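My grandmother's soup pot came to me with a dent in the side and no lid, and I have been cooking out of it for most of my adult life. January is when it really earns its shelf space. We had a long gray stretch here in Breltville this year, and I made soup so often that the pot hardly ever got put away.

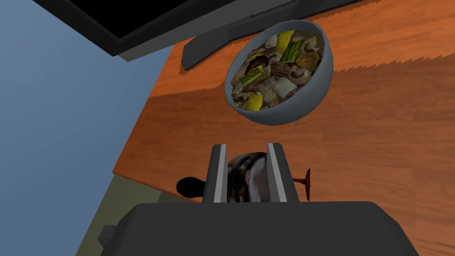
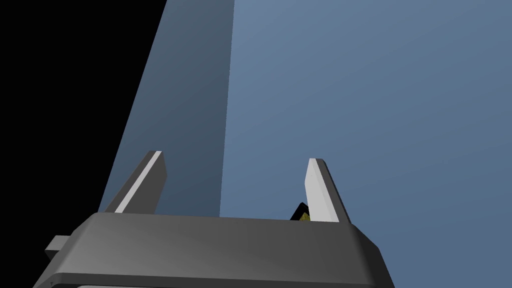
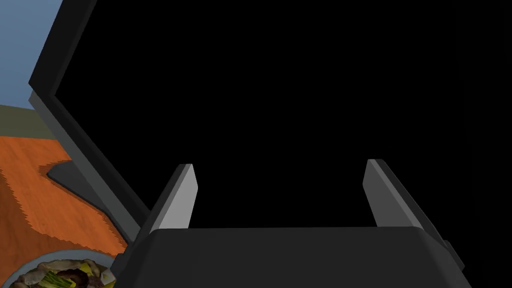

I've been thinking about leftovers lately, and how my grandmother never once wrote down a recipe for them. She kept a little notebook from the years she lived in Sondow, with bread and pickles and a plum cake in it, but the soup pages are blank (I looked!). I think she just opened the icebox and started chopping. A bowl crowded with mushrooms, with a couple of bright yellow chunks and a bit of something green poking through the murky broth, is very much her kind of supper, the kind you could never make the same way twice. I did try to pin one down last winter, weighing everything like a proper cook - 457 grams of mushrooms, if you please - and it came out perfectly fine and not like hers at all. So the scale has gone back in the cupboard, and I've gone back to tasting as I go, with a heel of rye bread on the counter to keep me patient while it simmers.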